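Kidlow Judo Club: questions we get asked

Do I need to be fit before I start?

No. If people waited until they were fit we would have no beginners at all, and the instructors would have to throw each other, which they are getting too old for. The warm-up is fifteen minutes and you may stop whenever you like. Most people stop at the bear crawls.

What should I wear to a first session?

Jogging bottoms and a long-sleeved top you don't love. No zips, no buttons, no hoods. Bare feet on the mat, and something on your feet the moment you step off it. We are strict about this. Oliwia Tokarz keeps the mats clean and she can spot a wet footprint from the far side of the hall.

Do I have to buy a suit?

Not in your first month. After that, yes, a judogi, and please get the judo sort. Karate suits are lovely and light and come apart at the shoulder the first time someone takes a proper grip. Ask at the desk before ordering, as there is usually a rail of outgrown ones. Buy a size up for children. It will shrink, and they won't.

Which class is mine?

Juniors are five to eleven, seniors are twelve and over. If your child is eleven and built like a wardrobe, speak to Bimla Sengar, who runs the junior mat and will decide. Her decision is final, though you're welcome to try.

Can parents watch?

Yes, from the benches. Coaching from the benches is discouraged. So is shouting "use your hips" if you couldn't point to the right part of your own.

Will I get hurt?

You'll get bruises, mostly on the forearms and shins, and your fingers will ache from gripping. The first few weeks are nearly all breakfalls, which people find dull right up to the day they need one. Tell the instructor about old injuries before the session, including the knee you've decided doesn't count.

What about nails, jewellery and long hair?

Short, off, and tied back with something that has no metal in it. Rings that won't come off get taped. Piercings come out. We have heard every argument about the new piercing and they were all good arguments, and it still comes out.
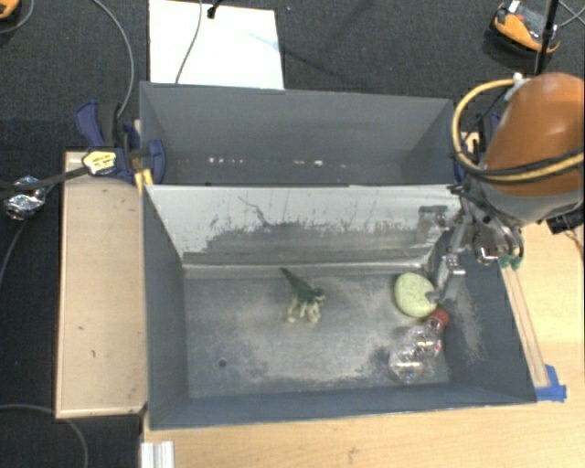
Kidlow Judo Club: Junior and Senior Sections

How do gradings work?

You turn up, you show the throws and holds for your belt, you have a few bouts, and you find out the same day. You need to have trained regularly beforehand and your membership must be in date. Narendra Saxena looks after the grading list. Names go to him by the Friday before, in writing. Telling him in the car park does not put you on the list.

When is the next one?

Sun 11 October, juniors in the morning and seniors after lunch. Weigh-in isn't needed for a grading, so there is no reason to skip breakfast.

My child didn't pass. Can I talk to somebody?

You can, but leave it a day. Bimla will tell you what needs work, and it is nearly always the same thing: they know the throw and do it at the speed of someone carrying soup.

Do I have to compete?

No. Plenty of our seniors have never entered anything and have no plans to. If you do want to, the Dullavby Open is the gentlest place to begin. It draws 200 entries in a good year, the mats are decent and the tea is terrible. The Prenudard team event is a step up and we only send people who ask twice.

What happened to the Navarro Shield?

We won it, we lost it the next year, and it now lives at another club, who haven't polished it. The full story is available from Omprakash Srivastava, who was there and will need an hour.

Has the club always been in this hall?

No. The club moved here in 2000 from a room above a carpet shop, where the ceiling was low enough to rule out most shoulder throws. Some of our older members still bend their knees more than is necessary.

How many members are there?

167 on the books. If they all came on the same night we'd be doing judo standing up in rows, so don't worry about being the odd one out if you can only manage once a week.

Is there a break from training over half-term?

Juniors stop for the October half-term and seniors carry on as usual. Subs stay the same that month, and yes, we know.

I used to do judo years ago. What belt do I wear?

The one you earned. Tell us beforehand, bring your old record book if you can find it, and take the first few sessions gently. Your head will remember everything and your hamstrings will have been told nothing. Some rules have changed too, leg grabs in particular, so expect to be corrected by a fourteen-year-old.

Who do I contact?

Shanti Malhotra handles new members and will answer most things by the next training night. Please give the child's age when you write. If the question is whether you can park across the fire gate, the answer is on the fire gate.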